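Droltwood Community Hall — Kitchen and Stockroom Inspection
Checklist with comments
Inspected January 21, 2020
Inspector: Itziar Miranda
Present for the hall: Quentin Leblanc

Marks used: OK, REPAIR (fix before next inspection), STOP (take out of use today), N/A.

SECTION A — EXITS AND AISLES

A1. Rear exit opens fully from inside without a key. OK
A2. Exit sign lit on battery power. REPAIR
Comment: Sign went dark 19 minutes into the battery test. Replace battery pack, not the fixture.
A3. Aisle between stockroom shelving clear to the floor. OK
A4. Stockroom door closes and latches on its own. REPAIR
Comment: Closer arm is out of adjustment. Door stops short of the latch and has to be pushed. Same comment was made in August.

SECTION B — FIRE EQUIPMENT

B1. Extinguisher by the range mounted, gauge in the green, pin and seal in place. OK
B2. Extinguisher in stockroom, same checks. REPAIR
Comment: Gauge good, seal missing. Stubbs to reseal and retag on the next service call.
B3. Fire blanket reachable without passing the range. OK
B4. Hood filters seated and free of heavy grease. OK
Comment: Light film on the left filter. Wash it with the others at the usual interval.

SECTION C — ELECTRICAL

C1. Outlets near the sink trip and reset on test. OK
C2. No extension cords used as permanent wiring. STOP
Comment: One cord run behind the chest freezer, warm at the plug end. Unplugged and removed during the inspection. The freezer now runs from the wall outlet directly. If a longer reach is needed, have an outlet added.
C3. Panel door closes, circuits labeled. REPAIR
Comment: Breaker labels do not match the kitchen layout since the Nulen dishwasher went in. Relabel after testing each circuit.
C4. Portable heater, 2000 watts, on its own circuit. N/A
Comment: Heater no longer on site.

SECTION D — DRY GOODS AND PACKAGED FOOD

D1. All food stored off the floor. OK
D2. Packaged items inside their date. REPAIR
Comment: Older stock was behind newer stock on the middle shelf. Rotate at each delivery — front to back, every time. Items past date were set aside for disposal.
D3. Packets and bags sealed, no tears or pinholes. OK
Comment: Small packets should be checked along the crimped edge as well as the face. Tip mixed bins out onto a clean table for this check.
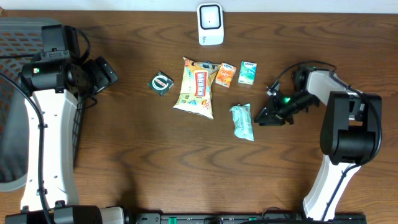
Anahera Paewai asked whether a packet with a bent corner has to be thrown out if the seal still holds. She would prefer to keep such packets, and the present sheet gives no guidance either way.

Reply to the above: A bent corner alone is acceptable. Discard if the crimp has lifted or if the contents can be felt in the seam. Wording to be added to D3 at the next revision.

D4. Cleaning products stored apart from food. OK
D5. Allergen list posted and current. REPAIR
Comment: Posted list omits the Flumetti crackers. Ask the supplier for the ingredient sheet and file a copy.

SECTION E — SHELVING

E1. Uprights anchored to wall. OK
E2. Load rating posted, heaviest goods on lowest shelf. REPAIR
Comment: Rating plate reads 135 pounds per shelf. Canned goods were on the top level. Moved down during the inspection.

FOLLOW-UP

Exit sign battery and door closer: Bheki Adams
Breaker labels: Quentin Leblanc
Allergen list, date rotation: Maxine Treloar

The STOP item was cleared on site. Send receipts for the REPAIR items with the signed copy of this sheet.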